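Plinudville Home Forums > Laundry and Linen > Hand towels drying stiff, hem pulling

13 May 2026

ferrous_lid
Looking for input on a set of small terry hand towels, golden tan colour, bought under the Brodine name. After 40 washes the pile is still there but two problems have shown up. The towels dry stiff, and the hem has shortened relative to the body, so they will not fold square any more. Wash is warm, normal spin, line dried on the covered porch. Water here is hard. I have been folding in thirds on a green-covered table and the corners no longer meet.

One of them on the table, bunched state:

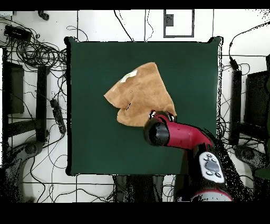
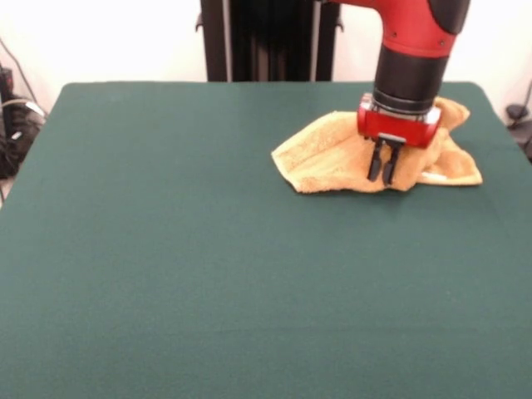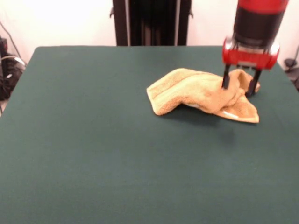 Before I replace the set I would like to know whether the hem can be relaxed or whether it is finished. The label says cotton and gives no weight. I have not used softener on them at any point.

quoinmaker
Differential shrinkage. The hem thread is often a polyester blend and the ground cloth is cotton, so they move at different rates. Soak in warm water, pull the hem to length by hand while wet, dry flat. Works on mild cases.

tansy194
Disagree that it is the thread. If it were polyester the hem would stay long and ripple while the body shrank. The OP has the opposite - a short hem on a longer body. More likely the hem was stitched under too much tension at the factory and the washing has let it draw up.

quoinmaker
Fair point on direction. The wet stretch is still the first thing to try, and it costs nothing.

ferrous_lid
Measured three of them tonight. Hem is shorter than the centre line on all three, so it is consistent across the set. Will soak one and leave the others as controls.

halfpint_mangle
The stiffness is a separate matter and I would deal with it first. Hard water leaves mineral in the loops. One wash with citric acid, no detergent, then a second plain rinse. Shake each towel hard before it goes on the line. I did this in August with a stack of Tullier bath sheets and the feel came back in a single cycle.

tansy194
Citric acid is fine. Skip the vinegar that somebody will suggest shortly, it is hard on some rubber seals.

low_rinse
I have used vinegar for years with the original seal still in the machine. Dose matters more than the acid.

tansy194
One machine is not much of a sample.

halfpint_mangle
Back to folding. With a hem that has drawn up, thirds will never line up. Fold in half lengthwise with the short edges inside, then roll. A roll hides the mismatch and stores in the same drawer depth. The Akgül ones I have are out of square from new and I roll all of them.

ferrous_lid
Rolling would work in the bathroom drawer. The kitchen shelf is too shallow for it. Citric wash is going on this weekend, hem soak after that, one towel only. I will post measurements for both.

quoinmaker
Measure dry, and let it sit flat overnight first. Terry keeps relaxing for a few hours off the line.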